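Werkstattbuch, Donnerstag, 19:40

Simulation für den Bettaufbau läuft wieder. Bevor der echte Arm in der Gemeinschaftswerkstatt auf den Sockel kommt, will ich die Greifpunkte am Kissen sauber haben. Szene heißt weiter Clalel, Steuerung ist der Zweig Plenell von Ognjen. Sockelhöhe unverändert, Reibwert der Kissen auf Standard zurückgesetzt.

Erster Punkt: Anfahrt von oben auf das vordere Kissen. Der Ellbogen steht dabei weit rechts, das Handgelenk kommt fast senkrecht herunter.
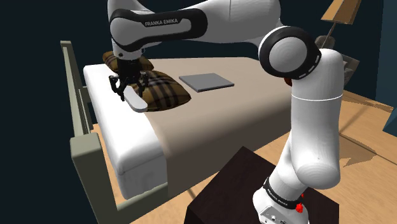
Clalel, Greifer über dem vorderen Karokissen

Fast 50 Durchläufe mit dieser Anfahrt, danach Abbruch, weil das Protokoll voll war. 3 davon mit Kollisionsmeldung am Bettrahmen. Meldeschwelle bleibt vorerst bei 200 ms. Die Textur der Kissen kostet Rechenzeit, lasse sie aber drin, sonst taugt die Bilderkennung später nichts.

Zweiter Punkt: Nahansicht am Greifer. Offene Finger, kariertes Teil davor, grauer Belag am linken Finger gut zu erkennen. Öffnung im Skript auf 52 mm gesetzt. Den Belag muss ich im Modell noch weicher einstellen, der Wert stammt aus dem alten Uvus-Projekt. 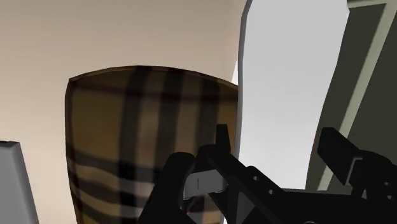 Stela Voicu meint dazu, 52 mm seien für weiche Teile zu knapp, sie würde erst ganz öffnen und den Weg über die Kraft begrenzen. Probiere ich beim nächsten Mal, eigener Zweig.

Offen: Protokollgröße, Belagwert, Schraubensatz für den Sockel bei Lenuța abholen.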